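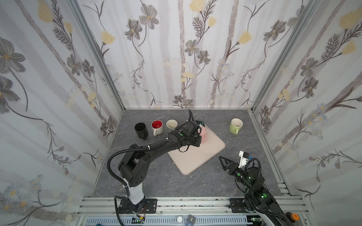
Attachment 1: both arms at the table, left gripper at the pink mug, tray in the middle.

Ticket: left arm stops before it closes on the mug
Project: Kaimal (student project, mugs to tray)
Opened: 9 July 2020
Status: open
Priority: normal

Problem
We run the mug task with two arms. The right arm finishes its part without error. The left arm moves to the mug, waits, and then the program reports "target not reached". It happened in 15 of the last 20 runs. Before we changed the speed it was only a small number of runs, but I did not write them down, sorry.

What we tried
1. Restarted the controller and the Tovura software. No change.
2. Reduced the speed from 100 to 80 per cent. A little better with the white mugs, the same with the pink one.
3. Checked the screws of the left mounting plate. They are tight.
4. Did the calibration again with the tray in the same diagonal position. The error came back on the third run.

What we think
The cable of the left arm makes a big loop over the gripper. Maybe it pulls on the wrist when the arm is stretched out. We did not move the cable ties yet, as we do not know how much free length the wrist joint needs.

Question for support
Which length do you recommend between the last two ties? And can we make the position tolerance larger in the Tovura settings, or is this locked for student accounts?

Log file of the last run is added as attachment 2.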